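**Visit report: Plingate demonstration collection service**
Prepared by Elsa Lindholm for the Jaseo equipment review group
March 25, 2018

The visit to Plingate was arranged in February at the request of Ieuan Wynne, who had received the company's offer and wished to have it examined before the budget round. The party consisted of the undersigned, Mr. Wynne, and Rocío Toledo of the handling laboratory. We were received by Branwen Maddocks, who manages the service, and by Iolo Cadwaladr, who is responsible for the hardware.

**Scope of the offer**

Plingate proposes to supply recorded demonstrations of household handling tasks for use in training robot arms. The work is done by trained operators with hand-held grippers, and no robot is needed at the recording site. The hardware is sold separately under the name Allex. A customer may purchase the kit alone, the recording service alone, or both.

The standard service package contains 3000 accepted demonstrations. A smaller trial package of 300 is available and may be credited against a later order. Ms. Maddocks confirmed that the tasks in a trial package may be chosen by the customer, provided they come from the published list.

**Workshop and assembly area**

Mr. Cadwaladr showed us the bench where Allex units are assembled and calibrated. Each unit is checked against a fixed target before it leaves the building and again when it returns. Fingers are treated as wearing parts and are replaced by the user with a small screwdriver. Ms. Toledo changed a set herself without difficulty, although she found the supplied instructions brief and the drawings too small.

Recordings are transferred to Sayce, the company's review software, where a second operator accepts or rejects each one. On the day of our visit the queue stood at 1657 recordings. Mr. Wynne asked whether rejected material is kept. It is, and customers may request it at no charge.

**Recording in furnished rooms**

Garment handling forms the largest part of the current catalog and was the part of most interest to our laboratory. Plingate records it in ordinary furnished rooms, on the surfaces where people would handle clothes at home. In the bedroom work, a green shirt lies flat on a patterned quilt, and the yellow fingers of the gripper point toward it from behind two round lenses mounted side by side. Ms. Toledo considered the busy quilt pattern and the sheen of window light across it useful — our own recordings have been made on a plain gray table, and she has long doubted their value outside the laboratory.

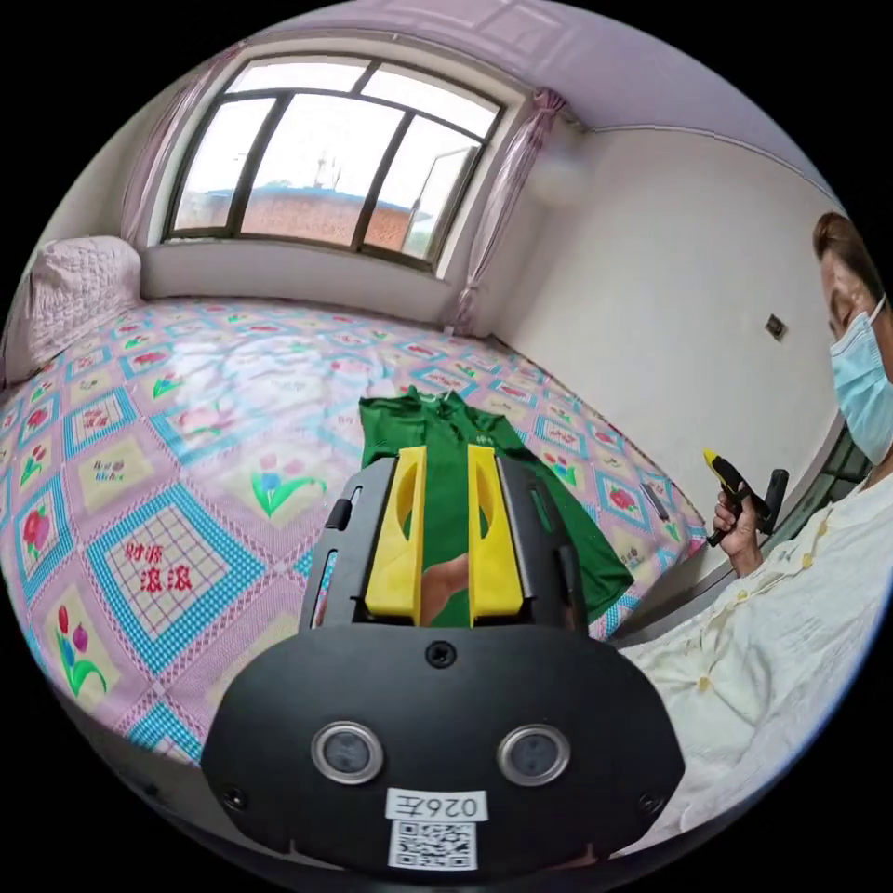 **Observations**

The offer is well organized and the staff answered our questions directly. Two matters remain open. The price list does not state who pays for repeat work when a whole task is rejected, and Ms. Maddocks undertook to provide the wording in writing. The export format used by Sayce also differs from ours, and a converter would have to be written or purchased.

**Recommendation**

It is recommended that Jaseo order one trial package, limited to garment tasks, together with 4 Allex units for evaluation in our own building. Ms. Toledo will draw up the acceptance criteria. A decision on the standard package should wait until the trial material has been examined.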